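February, late afternoon, bench by the window

Back on the Rüegg clock today, and I'm glad of it, even with the light going early. For anyone picking up this notebook after me: it's the mantel clock from Tustidthorpe, dated 1935 on the back plate, serial 3205, and it came in stopping every night at a quarter past something. I had blamed the mainspring for most of a week. I owe that mainspring an apology.

I let the movement down fully before touching anything (please, please do this, however sure you are that it's already run down) and had the plates apart before lunch. The pivots on the going side are nicer than I expected. The third wheel has a faint groove on the back pivot, which burnished out in a few minutes. The pivot hole behind it is another matter – it's worn oval toward the center wheel, enough that the third wheel leans over when there's power on it. I'm fairly sure that's our stoppage, or most of it.

Old oil everywhere, of course, gone the color of maple syrup and about as willing to move. I pegged out every hole twice and the pegwood was still coming up brown, so I went around a third time with the radio on and rather enjoyed myself.
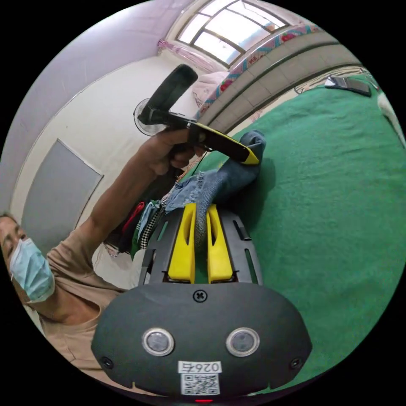

## Bushing the third wheel

I used a Vurnon bush from the small drawer, the brass ones and not the bronze. Opened the hole from the inside of the plate, a little at a time, and drew it back toward the true center with a round file first, so that the broach wouldn't simply follow the wear. The bush went in snug and I finished it flush with 800 paper on a flat stick. End shake feels right and the wheel drops of its own weight when I tip the plates, which always cheers me up.

## Still to do

- Clean the barrel again. The Jetico solution is getting tired, so mix a fresh batch first.
- Look at the escape wheel teeth under the loupe in morning light. I thought one looked bent, but my eyes were done by then.
- Find the missing taper pin. It's on the floor somewhere near the lathe.
- Oil sparingly, then test on the stand for 44 hours before it goes back in the case.

The case can wait. There's a lifted bit of veneer by the left foot that I'd like to glue with hide glue, and the pot needs soaking overnight.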